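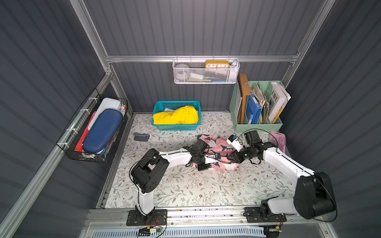 그림 1. 남색 상어와 흰 부분이 있는 분홍색 옷, 뭉쳐 놓은 상태

중고 옷 판매글에서 무늬를 부르는 말에 대하여
벤드포트 그루트게이트 장터 게시판을 중심으로

작성자: 수메야 메코넨
과목: 생활 언어 조사 실습
제출일: 2018년 12월 25일

1. 주제를 고른 과정

처음 제출한 주제는 '벤드포트 지역 상점 간판의 외래어 표기'였다. 간판을 조사하려면 밖에 나가야 하고 12월의 벤드포트는 바람이 몹시 분다. 주제를 바꾸겠다고 말씀드리자 교수님은 이유를 묻지 않으셨다. 바꾼 주제는 그루트게이트 장터 게시판에 올라오는 중고 옷 판매글이다. 이쪽은 이불 속에서도 조사할 수 있다.

관심을 둔 것은 판매자가 옷의 무늬를 무엇이라고 부르는가 하는 문제다. 새 옷에는 상품명이 붙어 있어서 파는 사람이 말을 고를 일이 별로 없다. 중고로 내놓을 때쯤이면 그 이름은 잊혔고, 판매자는 자기 옷을 보면서 스스로 이름을 지어야 한다. 평소 무늬에 대해 말할 일이 없던 사람이 갑자기 제목 한 줄로 무늬를 설명하게 되는 것이다. 결과물은 대체로 용감하다. '할머니 커튼 느낌 원피스'라는 제목의 글이 있었는데, 판매자는 이것을 장점으로 적은 듯하고 옷은 실제로 팔렸다.

2. 자료와 방법

게시판에서 '무늬', '패턴', '프린트' 가운데 하나라도 제목이나 본문에 들어간 글을 모았다. 중복 게시물을 지우고 남은 글은 3553건이다. 중복을 지우는 데 생각보다 오래 걸렸다. 같은 코트를 제목만 바꿔 끈질기게 다시 올리는 판매자가 있었고, '체크 코트'가 '고급 체크 코트'를 거쳐 '마지막 체크 코트'가 되는 과정을 본의 아니게 전부 읽었다. 이 판매자의 글은 첫 게시물만 자료에 넣었다.

단어 분리는 그로켄으로 했다. 그로켄은 학과 컴퓨터에 깔려 있는 형태소 분석 프로그램인데 '땡땡이'를 수업에 빠지는 행위로 분류한다. 물방울무늬 옷을 파는 사람이 이렇게 많이 결석했을 리는 없으므로 이 부분은 손으로 고쳤다. '꽃무늬'를 '꽃무'와 '늬'로 나누는 버릇도 있었다. 꽃무가 실제로 있는 식물이라 프로그램만 탓하기도 어렵다.

정리한 뒤 무늬를 가리키는 표현을 33개 항목으로 묶었다. 한 글에 여러 표현이 나오면 제목에 쓰인 것을 우선했다. 제목에도 여러 개가 있으면 먼저 나온 것을 택했는데, '꽃인지 나뭇잎인지 하여튼 초록색'이라는 제목에는 이 규칙이 큰 도움이 되지 않았다. '하여튼 초록색'은 무늬가 아니라고 보고 '꽃' 항목에 넣었다. 옳은 결정이었는지는 지금도 모르겠다.

3. 부르는 방식

표현은 크게 보아 모양을 부르는 말과 분위기를 부르는 말로 갈린다. '줄무늬', '별', '강아지'는 앞쪽이고 '북유럽 느낌', '빈티지', '여행 가고 싶은 무늬'는 뒤쪽이다. 어른 옷에서는 분위기를 부르는 말이 자주 보였고, 아이 옷에서는 모양을 부르는 말이 압도적이었다. 공룡은 공룡이라고 적는다. '쥐라기 감성'이라고 적은 판매자는 없었다.

줄무늬는 예외에 속한다. 어른 옷과 아이 옷 모두에서 모양 그대로 불렸고, 다만 어른 옷에서는 '스트라이프'가 되는 일이 잦았다. 같은 판매자가 자기 셔츠는 '스트라이프', 아이 셔츠는 '줄무늬'로 적은 사례도 있다. 외래어 표기를 피해 주제를 바꾸었는데 외래어가 따라왔다.

호피무늬 항목에서는 동물 이름이 문제였다. 판매자들은 얼룩이 있으면 호피, 줄이 있으면 얼룩말이라고 적는 경향이 있다. 호랑이는 줄이 있는 동물이므로 엄밀히 말하면 거의 모든 호피가 표범이다. 이 사실을 댓글로 지적한 구매 희망자가 한 사람 있었고, 그 거래는 성사되지 않았다.

색을 먼저 쓰는지 무늬를 먼저 쓰는지도 살펴보았다. '파란 꽃무늬'라고만 적으면 꽃이 파란지 바탕이 파란지 알 수 없다. 판매자는 옷을 앞에 두고 있으니 이것이 모호하다는 생각을 하지 못한다. 구매자는 반드시 묻는다. 그러면 판매자는 '사진 참고요'라고 답하고, 사진은 어둡다.

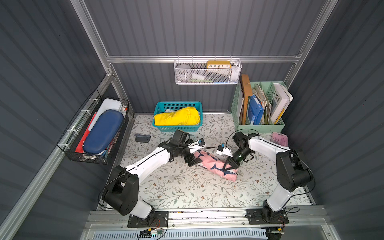
바탕색과 무늬색이 모두 제목에 나온 글은 드물었고, 대부분은 하나만 적었다. 어느 색이 살아남는지는 무늬의 종류에 따라 달랐다. 물방울이나 체크처럼 특별한 대상이 없는 무늬에서는 바탕색이 남는다. 동물 무늬에서는 동물 이름이 자리를 차지하고 색이 통째로 빠지기도 한다. 분홍 바탕에 남색 상어가 찍힌 천은 둘둘 말아 놓아도 상어가 보이지만, 이런 옷을 판매자가 제목에 쓴다면 십중팔구 '상어 옷'이 될 것이다. 그러면 구매자는 머릿속에서 바다색 옷을 그리고, 분홍색 옷을 받고, 환불을 요청한다. 환불 요청 댓글에서 색 때문에 다툰 경우를 읽어 보면 판매자의 답은 한결같이 '상어는 맞잖아요' 유형이었다. 실제 사례의 동물은 고래와 펭귄이었지만 논리는 같다.

4. 설문

게시글만으로는 판매자의 속을 알 수 없어서 같은 과 학생 10명에게 짧은 설문을 돌렸다. 집에 있는 무늬 옷 한 벌을 골라 판매글 제목을 지어 보라는 것이었다. 한 사람은 무늬 있는 옷이 없다며 양말을 골랐다. 다른 한 사람은 절대 팔지 않을 옷이라며 제목에 '안 팝니다'라고 적었고, 그래서 분석에서 뺐다. 나머지 응답은 게시판 자료와 비슷하게, 자기 옷일수록 분위기를 부르는 말에 기울었다.

같은 응답자에게 형제나 조카의 옷으로 다시 제목을 짓게 하자 말이 갑자기 건조해졌다. '여름밤 산책 셔츠'를 지은 학생이 동생의 옷에는 '노란 거, 오리 있음'이라고 적었다. 내 생각에 분위기를 부르는 말은 옷을 입어 본 사람의 기억에서 나오는 것 같다. 응답자가 워낙 적으니 이 문장은 감점 없이 읽어 주시기를 바란다.

설문지에 그루트게이트 장터를 써 본 적이 있는지도 물었다. 있다고 한 학생은 두 명이었고, 둘 다 판 적은 없고 구경만 했다고 답했다. 구경하다가 산 것은 있느냐고 물었더니 그중 한 명이 '할머니 커튼 느낌 원피스'를 꺼내 왔다. 연구 윤리상 더 묻지 않았다.

5. 한계

자료를 제목 위주로 분류했기 때문에 본문에서 무늬를 길게 설명한 글이 손해를 보았다. 특히 기하학무늬를 설명하려고 본문을 통째로 쓴 판매자에게 미안하다. '네모 안에 동그라미인데 동그라미가 조금 네모남'이라는 문장은 어느 항목에도 들어가지 못했다.

글을 모은 시기도 고르지 않다. 마감이 다가오면서 최근 글을 한꺼번에 받았고, 그 탓에 눈송이와 사슴 항목이 부풀었다. 여름 자료를 더하면 사슴은 줄고 야자수가 늘 것으로 예상한다. 판매자의 나이와 성별은 게시판에 나오지 않아 다루지 못했다.

그로켄의 오류를 손으로 고친 부분은 혼자 작업했으므로 검증이 필요하다. 룸메이트에게 일부를 다시 분류해 달라고 부탁했지만, '페이즐리'가 아메바인지 올챙이인지를 두고 토론하다가 작업이 중단되었다. 판매자들 사이에서도 이 문제는 정리되지 않은 상태다.

6. 덧붙임

조사 중에 나도 게시판에 셔츠 한 벌을 올렸다. 제목은 본 보고서의 결과를 반영하여 '흰 바탕에 초록색 가는 세로 줄무늬 긴팔 셔츠'로 했다. 바탕색과 무늬색과 방향이 모두 들어 있다. 문의는 한 건 왔고 내용은 '무슨 색이에요?'였다.

분류표 전체와 설문지 원문은 학과 자료실 공용 폴더에 넣어 두었다.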